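Proceedings > Equipment Planning > Section 3

4 December
Feng-yi Tang, Mei-kuen Shih, Lilla Győri

3. Budgeting for a two-arm station

3.1 What was bought

The plan drawn up in September covered one station with two arms. We had first asked for two separate single-arm stations, since the quotes from Herna and Drudevix were close and a single-arm station is easier to move between rooms. The request was changed after the task list was settled. Many of the tasks involve thin or upright objects that one arm tends to push over, and the second arm is needed to steady them or to clear the space beside them.

The money was split into three lines: arms and grippers, the station itself (frame, table, mounts, cables), and task objects. The first line took most of the budget and was the easiest to plan, as both suppliers gave fixed prices. The second line was the hardest. Frame parts are cheap one at a time, but the order had to be made again when the arm mounts were moved from the back rail to the sides. The final order for brackets, bolts and end caps came to 400 pieces, and 19 of them were the wrong size for the frame and went back to the supplier.

We counted work hours as a cost, which the earlier plan at Fodside had left out. Putting the frame together and routing the cables took longer than wiring the arms. Cable length in particular should be set after the arms have been moved through their full reach by hand. We ordered from the drawing, and the first set was too short on one side.

3.2 The station in use

Figure 2 shows the station during one of the household tasks. The arms work from opposite sides and share the middle of the table, so the width of the table sets how much of their reach is useful. A wider table was quoted at a small extra cost, and we turned it down. With the arms farther apart, the area both grippers can reach gets smaller, and that area is what a two-arm station is paid for. 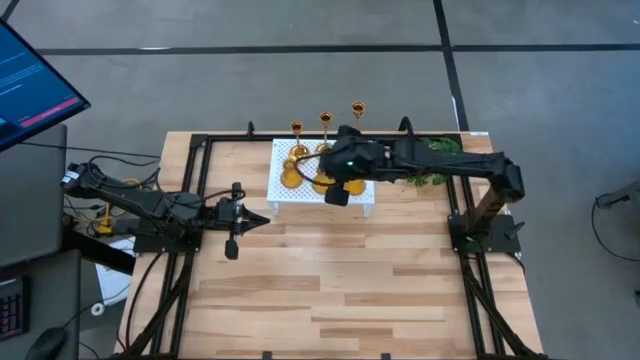
Figure 2. Two-arm station with gold candlesticks at a white perforated stand. The right gripper is lowered over the stand; the left gripper is open and empty.

The operator's desk stands next to the table. It was not in the first plan at all. I-hsuan Man, who set up the station, asked for the monitor to be angled toward the table so that one person could read the screen and watch the arms from the same place. The desk was taken from stock, but floor space had to be found for it, and in a shared room floor space is a cost like any other. We now add the desk to the floor plan before asking for a room.

3.3 Task objects and spare parts

Task objects were the smallest line and the one most often overspent. Candlesticks, stands and artificial plants cost little, and for that reason they were bought in small lots without a shared list. By the time Yung-ching Hsueh went through the receipts, the same kinds of object had been paid for more than once. The log at that point held 3,136 recorded trials, and many of the objects bought had not been used in any of them. A fixed object list, agreed before the first order, would have left room in the budget for spare fingers.

Spare fingers deserve a line of their own. Fingers wear at the tips, and when one is changed the other should be changed with it, or the grip no longer closes evenly. We bought 3 spare pairs through Yuen and would now buy more at the start — the delivery time was a bigger problem than the price, and the station stood idle while we waited.

3.4 Limits of these figures

The costs come from one station, built in one room by people who had not built one before. A second build should need fewer hours. Prices for the arms were quoted together with the grippers, and we were not able to separate the two, so the comparison in Section 4 treats them as one item. Room rent is left out, as it is paid from a different account.

Contact: Feng-yi Tang, corresponding author | Copyright the authors | Back to top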